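TEXTILES & HOUSEHOLD 219
Week 5 notes: cotton, creases, and why cloth does what it does
Instructor: Jacqueline Hoarau
Posted 2/5/23

Notes from lecture, cleaned up a little. Not a substitute for the reading (Courtois, ch. 5). If you missed class get the swatch sheet from the box outside my office.

1. Where we left off

Fiber -> yarn -> cloth. Last time was fiber. Cotton = cellulose, long chains, lots of places for water to grab on. Wool = protein, scaly, crimped. Polyester = plastic, melted and pushed through tiny holes, doesn't care much about water. Keep those three in your head, everything today comes back to them.

Question after class was whether linen counts as its own thing. Also cellulose, but from the stem of the plant. Longer fibers, stiffer, creases if you look at it wrong. Put it next to cotton on your chart.

2. Yarn twist

Spinning = twisting short fibers so they grip each other. More twist, stronger yarn, up to a point. Past that point it kinks and gets harsh. Low twist = soft, fuzzy, pills early. Towels use low twist in the loops and higher twist in the ground. Pull a loop out of an old towel and untwist it between your fingers, easiest way to see this.

S twist and Z twist: direction only. Look at the slope of the middle stroke of the letter. Will be on the quiz. People mix them up every year.

3. Weave vs. knit

Weave: two sets of yarns at right angles. Warp runs the long way, weft goes across. Not much stretch along either one, plenty on the diagonal (bias). Try it with a handkerchief, pull straight, then pull corner to corner.

Knit: one yarn looped through itself. Stretches because the loops change shape. The yarn itself barely gets longer. T-shirts, socks, most sweaters.

Plain weave, over one under one. Twill, over two under one or similar, stepped, so you get diagonal lines (jeans). Satin, long floats, shiny, snags on everything.

Plain weave has the most crossings so the yarns are locked in place. Twill can slide a bit, so it drapes better and hides creases better. This is why a denim jacket can sit in a bag for a month and a poplin shirt can't.

4. Drape and folding

Drape = how cloth hangs under its own weight. Depends on weight, stiffness, weave, finish. Starch kills drape. Washing starch out brings it back.

Cloth bends easy in one direction at a time. It does not like to bend in two directions at once, paper is the same. So when you bunch it up it makes ridges and points in place of smooth bowls. The points are where the bending gets concentrated, and if you leave a weight on them that's where the hard creases end up.
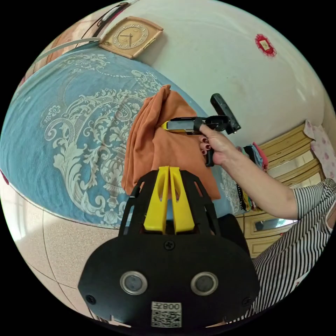
Fig. 1. Orange cloth, bunched. Note the folds and the peak near the top.

Sketch a bunched cloth of your own for homework. Dish towel is fine. Mark ridges with a solid line and valleys with a dashed one. Don't make it pretty.

5. Why cotton wrinkles

Short version: hydrogen bonds. Chains in the fiber hold onto each other with lots of weak bonds. Bend the fiber and some of those let go, chains shift, new bonds form in the bent shape. Now the bend is the resting shape. That's a crease.

Water makes it worse. It gets between the chains and loosens the bonds, so they shift easily, and then when it dries they lock up wherever they happen to be. Hence a shirt left balled up in the washer overnight.

Ironing is the same process on purpose. Heat + moisture loosens, pressure flattens, drying sets. A dry iron on bone dry cotton is mostly a waste of your time.

Polyester: few places for water to bond, so damp does very little. It has a temperature where the chains loosen up (glass transition) and below that it springs back. Hot dryer, packed full, left sitting = creases that are a real pain to get out. Take it out warm and hang it.

Wool: springy becuase of the crimp. Hang it in a steamy bathroom, most wrinkles drop out.

6. Finishes

"Easy care" or "non-iron" cotton has been treated with a resin that ties neighboring chains together, so they can't slide. Works. Costs you some strength and some softness, and the cloth takes up less water. Older finishes smelled, newer ones much less so.

Lab comparison, Urkell poplin (untreated) and Hamel poplin (resin finish), same weight. 200 wash cycles each. Solène Courtois ran these, full sheet is in the folder. The Urkell was softer at the end and wrinkled like crazy. The Hamel stayed flatter but frayed first at the collar fold and cuffs. Matches what the book says about abrasion on treated cloth.

Thread count, quick rant. The Tolia sheets I passed around say 876 on the package. You can't get that many single yarns in an inch of ordinary bed sheet. What they do is count each ply of a plied yarn separately. A decent single-ply percale at 200 will feel crisp and last for years. Read the label for fiber and ply first, count second.

7. For next time

Read ch. 6, dyes, skip the section on printing.
Fold sketch, one page.
Burn test is moved to May, the hood in the Vondham building is being fixed. Do NOT do it at home.
Bring one garment with a care label you can't make sense of. We'll go thru the symbols together.

Vocab: warp, weft, bias, ply, twist (S/Z), float, drape, hand, crimp, glass transition, resin finish, pilling, percale

Swatch sheets due at the start of class, stapled, name on the back. Glue stick please, tape yellows the samples and I can't get it off.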